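# Week 4 notes: good practice around a shared robot bench
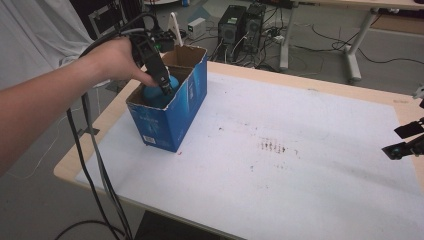
**Do the safety rules still apply when a person is holding the gripper and the robot arm isn't moving at all?**

They do, and I'd say most of the small injuries and nearly all of the ruined sessions come from that kind of work. A hand-held gripper has jaws, it has cables, and it sits on a bench where something bigger may be powered. Treat the bench as live from the moment you walk up to it.

OK, on to the rest. These notes go with Thursday's lecture and cover the bench rules for the Prandadum lab. I've rewritten them since August and dropped the old section on battery carts (we don't have battery carts anymore). If you took the intro course, a lot of this will feel familiar, but please read the part on cables anyway.

## Rules, standards, and habits

I use these three words for different things, so let me sort them out.

A **standard** is written by an outside body and is meant to hold across many sites. ISO 10218 is the one you'll hear me mention most, for industrial robots. ISO 12100 is the general one on risk assessment for machinery, and it's the better place to start if you've never read a standard before. Both are in the library.

A **rule** is ours. The lab writes it, the lab can change it, and you can be sent home for breaking it.

A **habit** is what you do when you're tired and it's almost dinner. The whole game is getting the rules down into the habits. I've seen beautifully written rule sheets taped to a wall behind a monitor where you'd need a mirror to read them!

## Before you pick anything up

- Find the stop button for the bench you're on. Touch the housing so your hand knows where it is.
- Check the state of any arm on or next to the bench. If you can't tell whether it's powered, assume it is.
- Tie back hair, push up loose sleeves, take off rings and lanyards.
- Open and close the gripper once with nothing in it.
- Write your start time in the Yeom log. (Yeom is our bench log, for those who joined late. The link is on the course page.)

That list takes me less than a minute, and I still catch myself skipping the lanyard.

## Holding the gripper

Keep your fingers on the handle and off the jaw side. I know it's tempting to steady the object with your free hand, especially when it's something round that wants to roll. Don't. Set the object in a box or a tray and let the walls do that job.

Go in from above where you can, slowly, and close the jaws only when you can see both of them. If one side is hidden behind the edge of a box, move your head or move the box. Don't guess.

Let go the same way. Lower first, open second. Dropping a ball is harmless, sure, but you're building a habit here, and next month the part may be made of steel.

One more thing on grip force: we set a limit on every powered gripper in the lab, and you are not allowed to raise it on your own. If the object slips, tell me or the bench lead and we'll look at the finger pads first. A worn pad is the problem way more often than the force setting.

## Cables

This is where I get preachy, sorry.

Cables coming off a hand tool should run back along or over your arm and away from the jaws. They should have enough slack that you can reach the far side of your work area without pulling. And they shouldn't lie where anyone walks. A cable that hangs down beside the table is fine if it stays next to the table. Once it wanders out into the aisle, it's a trip hazard, and it can take the tool (and your wrist) with it.

The same goes for floor cables by the computers. Our rule has 2 parts:

1. Nothing loose across a walking path. Cover it, tape it, or route it under a bench.
2. Power strips stay where you can reach the switch without crawling. No strip plugged into another strip, ever.

At Flisness, where I used to teach the summer version of this course, we did a cable walk at the end of each day. You just went once around the room looking at the floor and nothing else. I'd like us to start doing that too.

## The surface you work on

White paper is our usual cover for the tabletop. It gives a plain background and it's cheap. Change it when it tears, when it bunches up under a box, or when the marks on it start to look like objects. Stains and smudges are mostly a data issue, but a wrinkle that catches the edge of a box is a handling issue. Flatten it or swap it.

Used cardboard boxes are okay as bins. Ragged edges are okay too, up to the point where a finger pad snags on one. Then trim it.

## Numbers to remember

| Item | Lab limit |
|---|---|
| People with hands inside one bench area | 2 |
| Benches running at once | 4 |
| Minutes of hand-held work before a break | 12 |
| Gripper cycles between pad checks | 1,000 |

The 12-minute limit gets the most complaints. I set it after trying the Skaseck grippers myself and noticing how sloppy my wrist got - you may feel fine, but your aim goes before your arm hurts. Log the break in Yeom like anything else.

## When something goes wrong

Stop, put the tool down, step back. Then log it, even if all that happened was a pinch or a tug on a cable. A near miss costs you a line of typing and I won't be mad about it. I'll be a lot less cheerful if I find out from someone else!

## For next time

Read the risk assessment handout and fill in the blank form for one task you do at the bench. Pick a boring one. Bring it on paper - we'll be swapping forms and marking them up in pairs, and I want pen all over them.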